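Aviswood Clothing Reuse Program
Progress Report to the Widine Fund
August
Prepared by Teemu Rissanen, Program Manager

The program collected 2,000 garments during the reporting period and placed 422 of them with partner shelters. Items unsuitable for wear were sent to Grendus for fiber recovery under the existing agreement. The second collection point, on Kobzar Street, opened in the first month of the period and now receives most of the children's clothing.

Sorting remains the slowest stage. White cotton shirts in particular must be checked for stains and seam damage before they are graded. 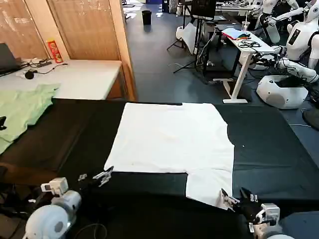 Will the program need more money to finish the year? Current funds cover rent, transport and wages through the final quarter, and no increase is requested.

Paavo Laitinen has completed the revised grading guide — 33 pages, with a separate section on winter coats. The remaining 300 unsorted items will be graded under the new guide. Delivery schedules for two shelters are still under discussion.

Last updated: August, 4:15 p.m.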